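The company anniversary dinner was Sunday and I have been asked, as the one who "does the posts," to do the posts. So. A thread.

Background for anyone new: we ship gift boxes out of Sistalville. Fruit, candles, little jars of things. The company has now existed long enough that somebody in the front office wanted a banner. The banner said CONGRATUALTIONS. It stayed up all night and I have grown fond of it.

Bus was supposed to leave the warehouse at five. Bus left at 5:40, once the second floor had agreed on whether coats were needed. Coats were needed. It's November.

The restaurant was the Mangubat, out past the rail yard. 33 of us at three long tables. The seating chart was meant to get departments mingling, so naturally everyone moved their place cards in the first four minutes and packing sat with packing, as God intended.

I sat with accounts by accident and learned a great deal about parking.

Opening remarks by Reinhold Sauerland. He promised to be brief. The soup came out, the soup was looked at longingly, the soup went back in. He thanked us for the 3083 boxes that went out before the spring holiday, which got real applause, mostly from the people whose thumbs still hurt from the ribbon.

Then he said we were a family. My family has never once asked me to submit a gas receipt within ten business days, but I clapped.

The food, when it was allowed back: very good. Pork thing, excellent. Eggplant thing, even better. A whole fish arrived at each table and got treated with the kind of respect we normally save for the auditor. The vegetarians got the eggplant thing twice and were told it was two different dishes.

Gift exchange. Limit was 800 points from the staff store, and if you've seen the staff store you know what that buys. I counted four of the same umbrella. I gave one of them. I also got one of them, and I can't rule out that it's the same one.

Long service awards went to three people from dispatch. They each got a clock. One of them asked from the stage if it could be time off instead, and that was the biggest laugh of the evening by a mile. She did get the clock.

Karaoke after, at Gukby, two doors down. The room was rated for 20, per the sign. Song 3001 in the book is a power ballad I won't name, and it was picked five separate times by five separate people who each believed they were the first to feel that way.

Payroll can sing. I want that on the record. Payroll has been sitting there with that voice for six years, emailing us about direct deposit.

Reinhold did a duet with the guy who runs IT, whose team had named itself Posix for the trivia round and came in dead last. They did not know the second verse. They did it anyway, louder.

Trivia, since I brought it up: won by packing, who I'm told studied. The prize was a fruit basket. We make the fruit baskets. They took it apart right there and had opinions about the tissue paper.

Two pictures and then I'm almost done.
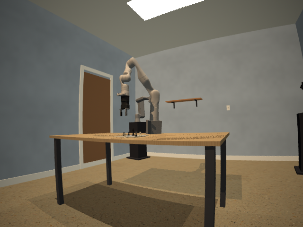
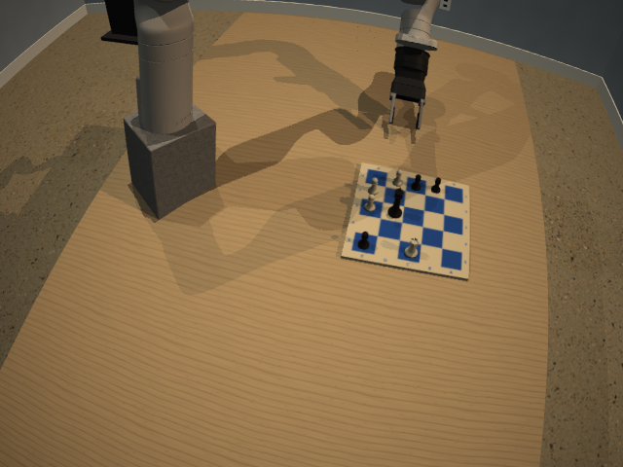 Priya replied to ask whether the leftover fish ever made it to the office fridge or if night shift should stop hoping, and also wanted it known that the umbrella she drew doesn't open.

Stop hoping. The fish went home with accounts. As for the umbrella, mine opens fine, it just won't close, so we could probably work something out.

Last one. Bus back was at eleven and it left at eleven, because everyone was cold and nobody from the second floor was in charge. Monday's start was moved to 9:30. Three people still came in at eight and told everybody about it.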